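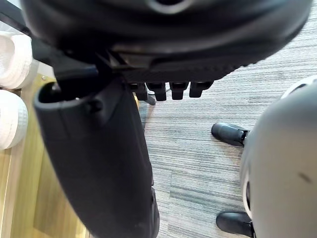

Session 8 notes, Keeping House course, Lillenholm

# Floors, part one: clearing, sweeping, and the trouble with pale ones

Hi everybody. A few of you asked for the notes in writing because I talk too fast (fair!), so this is what I covered plus the bits I skipped when we ran over. Bring them back next time, we'll be writing on them.

I know floors sound like the dull week. I put them off myself when I first taught this course, and then I spent three sessions answering floor questions anyway, so now they get their own two weeks and I'm much happier.

## Start with what's on it

Before any broom comes out, the floor has to be clear enough to clean. I don't mean the whole room has to be tidy. You can have a desk piled to the ceiling and still do a lovely job on the floor underneath it.

My way of doing it is to walk the room with a basket and pick up whatever's down there, without sorting. Sorting is where I lose people. You pick up a sock, the sock needs its partner, the partner is in the dryer, the dryer needs emptying, and forty minutes later you're folding pillowcases and the floor looks just the way it did. So: everything into the basket, basket onto the bed or the couch, and deal with it after the floor is done.

Cords I treat separately. Unplug what you can, coil it loosely, and hang it over a chair back or lay it on a shelf. Please don't sweep over a cord and hope. Reece Yeoman took the class through this last term and showed everyone how to coil a long extension cord in big loops so it doesn't kink, and we'll do that again with the real thing when we meet.

Light furniture goes up or out. Chairs upside down on the table if the table can take it, small rugs over the porch rail. Heavy furniture stays where it is on a weekly clean. Pull it out when you do the big one (I do mine in June, when I can leave the doors open all day).

## Know what you're standing on

We went through the flooring worksheet in class, and plenty of you had to leave the second column blank. That's fine, go home and find out. Look in a closet, or lift a floor vent cover and peek at the cut edge. If you rent, ask.

The short version:

- **Solid wood with a finish:** dry cleaning most of the time, a barely damp mop when it needs it. Standing water is the enemy.
- **Laminate:** treat it like wood, and be even stingier with the water. Once the seams swell they stay swollen.
- **Sheet vinyl and vinyl tile:** easygoing. Hates grit and anything rubber-backed left on it for years.
- **Ceramic tile:** the tile itself will put up with nearly anything. Your grout won't.
- **Stone:** no vinegar, ever. I'll say it again next week and you can all groan.
- **Sealed concrete:** sweep often, mop with something mild, and check the sealer now and then by dripping a little water on it. If it soaks in and darkens, the sealer's worn.

If you don't know and can't find out, use the laminate rules. They won't hurt any of the others.

## Sweeping

Here's my whole method, and you can argue with me on it.

1. Start at the wall farthest from the door.
2. Do the edges and corners first, pulling the dirt out toward the middle.
3. Then take the middle in overlapping strokes, always toward you or always away, whichever suits your back.
4. Make small piles as you go. One giant pile dragged across a whole house just sheds dust the entire way.
5. Pick up each pile before you move on. Dustpan, then back it up an inch and sweep again, and again, until the line's gone.

Short strokes! If you flick the broom at the end you've thrown half of it back in the air, and it'll be down again by suppertime.

A soft broom is for fine dust on smooth floors, and a stiff one is for the garage, the porch, and rough concrete. If you're only buying one, buy soft. Store it hanging up or standing on its handle, so the bristles don't take a bend.

Vacuuming is just as good, and better for pet hair. Turn the beater bar off on anything hard or use the bare-floor head. Elsie Lockwood asked whether you need to sweep *and* vacuum, and no, you don't, pick one and do it properly.

## Pale floors

Okay, this was the part that got everyone going. Half the room had a light floor and most of them regretted it a little.

A pale floor shows dark stuff: hair, coffee drips, heel marks, whatever the dog walked in. A dark floor shows dust, crumbs, and every bare footprint. I've lived with both and I don't think one is really dirtier, you just see different dirt. What does change is how you look for it.

Get low and look toward a window. Crouch, or sit down if crouching isn't your thing, and let the light come across the surface. Dull patches are usually old cleaner that never got rinsed. Fine gray haze along the walls is dust. Do this once before you clean and once after and you'll learn more than I can tell you in a handout.

For marks:

- **Black scuffs.** Dry first. A clean tennis ball or a white pencil eraser, rubbed lightly. Most go with that.
- **Sticky spots.** Warm damp cloth laid on top for a minute, then wipe. No scraping with a knife, please. An old plastic card held flat is plenty.
- **Gray traffic lanes.** Usually a rinsing problem. Go over the lane with plain water on a wrung-out mop, dry it, and look again before you reach for anything stronger.
- **Yellowing.** Might be old polish, might be sun, might be the backing of a mat. Polish you can strip. The other two you're mostly stuck with.

Always try your cleaner inside a closet or behind a door first. I once skipped that step in my own hallway (pale vinyl, brand new, I was so proud of it) and I had a shiny oval by the coat hooks for as long as we lived there.

## How often, and how much

I get asked for a schedule every time and I'm always reluctant, because a house with one tidy person and a house with kids and a retriever have nothing in common. But as a starting point:

| Where | Dry clean | Damp clean |
|---|---|---|
| Kitchen | daily, or near enough | weekly |
| Entry | every 2 days | weekly, more in mud season |
| Bathroom | 2 times a week | weekly |
| Living room | weekly | when it looks like it |
| Bedrooms | weekly | monthly |

We worked through this with the Clegg house plan, the one with 1,339 square feet all on one level. Several of you wanted to do the entire place in one go on a Saturday. You can! I'd be flat on the couch by noon. I split mine, kitchen and entry one day, the rest another, and I keep a broom at each end of the house so I never have to go looking for one.

And a decent mat at the door, inside and out, saves more sweeping than any broom you could buy. Long enough for a full step with each foot. Shake it out when you think of it.

## For next time

We're on to mopping, buckets, and grout. Please bring:

- your flooring worksheet with the second column filled in
- one room's sweep done by the edges-first method, and a note of where the most dirt came from (mine is always under the toe kick in the kitchen)
- whatever floor cleaner you've got at home, in its original bottle, so we can read the labels together
- shoes you don't mind getting splashed

If you missed the cord coiling or the dustpan practice, come a few minutes early and I'll run you through it. The side door will be open, and the buckets are in the hall closet if you want to help me carry.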